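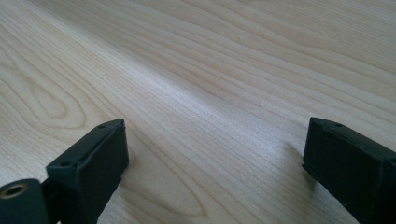
Lekasside Readings is looking for writers of short fiction for its autumn table, where stories that are nearly finished get read aloud by people who didn't write them. It is a humbling way to spend an evening. You will learn which of your sentences can't be said in one breath, and you will learn it in company. There's a lot of looking down at the table while this goes on, and pale wood with a grain like that gives a writer something to do with their eyes. Former participants report having followed one long looping oval through the whole of somebody else's second act. We would still prefer that you listened.

Print this page | E-mail to a friend
Shared 100 times

WHAT WE'RE AFTER

Short stories in any genre, up to 3000 words. Science fiction, fantasy, crime, domestic misery, the sort of literary piece in which a couple drives to a cottage and doesn't talk. We have had all of them and we have liked some of each. If your story contains a dragon, we ask only that the dragon want something.

We also take radio scripts and short screenplays, provided they can be read aloud without a car chase. A car chase can technically be read aloud. We have tried it, and it took most of an evening.

Send us work that is finished enough to have an ending and unfinished enough that you could stand to change it. If the story has already been published, we are pleased for you, and it has no business here. If it's chapter one of a novel, please don't change the title and hope. We can tell, mostly because it stops.

HOW THE EVENINGS GO

We meet in the back room at Gosselin Hall, at 7 p.m., starting in September. Two stories a night. Each is read by other members of the group, with parts handed out if there's dialogue, and the author sits there and keeps quiet. That last bit is the only rule we enforce with any energy. You may not explain. You may not say "it was clearer in the earlier draft." You may make notes, and you may wince.

After the reading we talk about the story. We start with what people remember, which tends to be some throwaway line about a toaster and almost never the theme. Then we get into where attention wandered, who was confused and for how long, and whether anybody saw the ending coming from the parking lot. The author gets the last word. By then most authors just want tea.

There is tea. The kettle is slow and belongs to the hall, so please don't write to us about it.

At the end of the season the group picks three pieces for the Lemar Sheet, our folded and stapled little publication, which goes out to libraries, cafés and anybody who stands still near the door. We print 800 copies. It would be nice to say they are fought over. They do all go eventually.

One story will also be recorded for Busico, the community station, which gives us a slot late in the evening between the folk hour and a program about soil. We're told the soil program has the larger audience. The recording is done by whoever in the group has the right voice for it, and the author isn't automatically that person. Bring this up with yourself before you apply.

WHAT YOU GET

Your story read aloud, properly, by people who had time to look at it first. Comments from everyone at the table. A marked-up copy to take home and resent for a week. Writers chosen for the Lemar Sheet get $100, paid by cheque, and copies to give to relatives.

There's no fee to take part. We don't offer feedback from agents, introductions to publishers or a path to anything in particular. Some of our people have gone on to publish books. Others have gone on to take up pottery, and seem happier.

WHO SHOULD APPLY

Anyone eighteen or over who can get to Lekasside in the evening and back again. You needn't have published. You needn't have a degree in it, and if you do, we'll try not to hold it against you. We would particularly like to hear from people who write in a second language, people who work shifts, and people who have had a story in a drawer since the last time they moved house.

We need readers as well. If you don't write but have a good plain reading voice and can be trusted with other people's commas, say so and we will be embarrassingly glad. Actors are welcome. Actors who do accents should wait to be asked.

Please think about whether you can come regularly. The group only works if the people who heard you out are later heard out themselves, and every year there's somebody who turns up for their own night, takes the praise, finishes the biscuits and is never seen again. We remember their plots.

HOW TO APPLY

Send us the following, by e-mail, before the end of July:

- one story or script, up to the limit above, double-spaced, in a typeface an adult could read
- a short note saying who you are and what you tend to write
- a line on which evenings are hopeless for you
- if you're applying as a reader only, skip the story and tell us about the last thing you read aloud to anybody, bedtime included

Keep the note short. We don't need your influences. We don't need to know that you have been writing since you could hold a pencil, as that appears to be true of everyone who has ever applied and also of people who do payroll. Please don't send a synopsis of a short story. The short story is the synopsis.

Paper copies can be left in the Lekasside Readings box at the front of Gosselin Hall, under the coat hooks. It's the grey box. The green one is for the badminton club, and they've been very decent about it so far.

We read everything that comes in, all of us, and we argue. You'll hear back in August either way. If we say no, it may well be that we already had a drowned-village story and took the one that arrived first. It's a small table and we try to keep a mix around it. People who were turned down one year have got in the next with the same piece and a different opening paragraph, so do with that what you like.

ACCESS

The hall has a ramp on the parking lot side and the back room is on the ground floor. Large-print copies are made up for anyone who wants them. If reading aloud is a problem for you, you can take part fully without ever doing it. Let us know in your note and it won't come up again. The room is chilly from October on and a sweater is wise.

E-mail this page | Print

Comments (3)

drawer_full_of_endings
I did this last year. My story had a twist in it that I was very proud of, and the woman beside me said "oh, he's dead" on page two and kept knitting. Best thing that ever happened to that story. I've moved the twist to page one and called it a premise. Apply!

Reader, Lekasside
Does the word limit include the title? Mine is on the long side.

Lekasside Readings
It does now.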